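Bremura Quest Text: README

Wednesday, December 17, 2025
By the Bremura maintainers

Bremura is a small dataset of side quest texts from the role-playing game Fenier. We collected it to study how players understand written directions inside a game, such as "follow the river until the second mill". The quests were written by the Liltdale modding group and given to us with permission to share them. It contains only text, no sound and no game code.

What is in the dataset

There are 1,238 quests, one quest on each line of the file quests.tsv. Every line has 5 fields: the quest number, the region, the title, the journal text, and the text which the player sees when the quest is finished. Fields are separated by a tab. If a quest has no ending text, the last field is empty, but the tab is still there.

The file regions.tsv gives the full name of each region. Please note that "Lower Wieser" and "Wieser" are different regions. In the older version they were mixed, and we corrected this by hand in June.

How the texts were prepared

We exported the journal from the mod tools and removed the colour codes and the variables for the player name. In place of the name you will find the word PLAYER in capital letters. Line breaks inside a journal text became a single space. We did not correct spelling, so you will meet both "armor" and "armour", depending on who wrote the quest.

For 175 quests, 2 readers marked every phrase that tells the player where to go. These marks are in directions.tsv. When the readers did not agree, both answers are kept, and the column "agreed" has the value 0. We think this is more useful than choosing one of them, but you can filter them out easily.

Known problems

Some quests continue a story from another quest, and the journal text makes little sense if you read it alone. The field for the previous quest was lost in the export and we could not recover it. Also, the region Fenier Coast has many delivery quests which are almost the same, with only the item changed. If you train a model, keep such quests together on one side of your split. 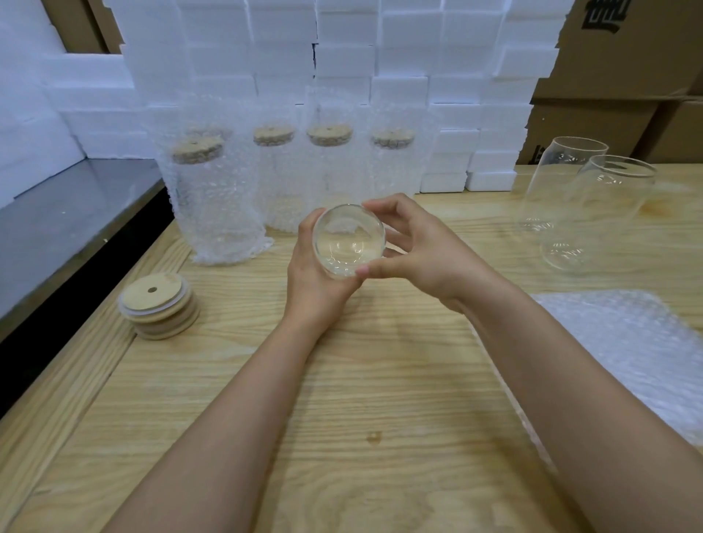 Can I use the quest texts in my own game?

Only the direction marks are free for any use; for the quest texts you must ask the Liltdale group first, and research use is already allowed.

Changes

The current version adds the ending texts and repairs the broken quotation marks. The quest numbers stayed the same, so old scripts should still work if they read the columns by name. If you find a mistake, send us the quest number together with the wrong line.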